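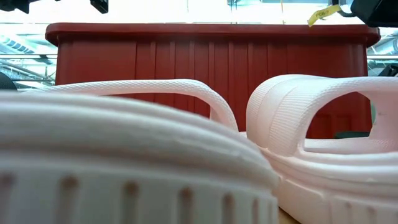 Booking your night tour on the Curkumen app

Before you start, have your ticket code handy (mine was 2548) and charge your phone. I've done the Lukier gaol tour three times now and I still muck up step 2!

1. Open the app, tap Night Tours and pick Lukier. Saturday fills up first, so check there before you organise your mates.

2. Type in your code, then choose your group size. You can't change it later without ringing the office.

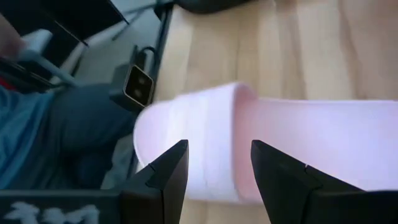

3. Pick your scare level. Level 3 has the dark cells and actors who'll get right up close (I squealed, I'll admit it). Level 2 is plenty for a first visit.

Note: the map is 200 MB, so download it at home. Reception out there is hopeless.

Caution: the flashing lights on level 3 can't be switched off. If they bother you, ask for Dewanti at the front desk and she'll move you to another group.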